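4.2 Cables on the work surface

I should say up front that I never planned to write a section on cables. The study was meant to be about desks, and what people in shared workrooms do with the stuff that piles up on them: mugs, notebooks, tape, the one good pair of scissors. But when I went back through the interviews from the Drevthorpe site, cables came up in 21 of the 38 conversations, and mostly before I'd asked anything that would lead there. So they get their own section (sorry, mugs).

What struck me first was how differently people talk about a cable depending on where it ends up. A cable behind the desk is "the wiring" and belongs to the building. Let the same cable come up over the edge and lie across the wood and suddenly it's personal. People told me they'd work around it for weeks, sliding a laptop over it and back again, and they'd be annoyed by it the entire time, and they still wouldn't move it! One person at Drevthorpe had rearranged her whole writing spot so as not to touch a charging lead she was pretty sure had been dead since March.

I started calling these resting cables, meaning any cable that lies on a surface people use for something else. It's a loose term and I kept it loose on purpose. I didn't want to get into whether a cable was plugged in, or in use, or forgotten, when half the time the people sitting next to it couldn't tell me either. Color turned out to matter a lot more than I'd guessed. Black cables on a dark top got talked about as if they were part of the furniture, while a white one got noticed, complained about and, now and then, coiled up. Figure 6 has both kinds on a brown wooden surface, with the white one running down from its plug or adapter and ending in a small loop.
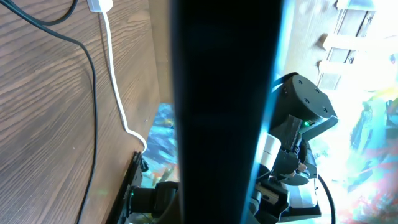 Figure 6. Two black cables and a thin white one on a wood-grain surface.

Makis Petridis read a draft of this section and wrote back that I was being too easy on the furniture. In his view a surface with no hole, tray or clip is asking for cables to wander across it, and calling that a habit of the people in the room lets whoever bought the desks off the hook. He also thought the color point would fall apart in any room with pale tops, where he'd expect the black ones to get all the complaints.

I think he's right about the second part, and I can't test it with what I have, as both of our rooms had dark or mid-brown tops. On the first part I'd push back a little. Nine of the desks at the Xenos site had a tray fitted underneath, the wire basket kind, and I was really looking forward to seeing them in use. People loved them. They put snacks in them, and spare gloves, and in one case a library book. The cables went across the top just as they did everywhere else, and when I asked why, the usual answer was some version of "I'd have to crawl under there." Fair enough, I wouldn't either.

Where a cable did get moved, it was nearly always at the start of something. A new person sat down, or a desk was wiped, or somebody needed the full width for a drawing. We logged 13 of these clear-outs across the two sites, and in most of them the cable was pushed to the back edge, still on the surface, and left in whatever shape it fell into. Hardly anyone unplugged anything. The fear of switching off somebody else's work came up again and again, and I'll return to it in 4.3, where the labels come in.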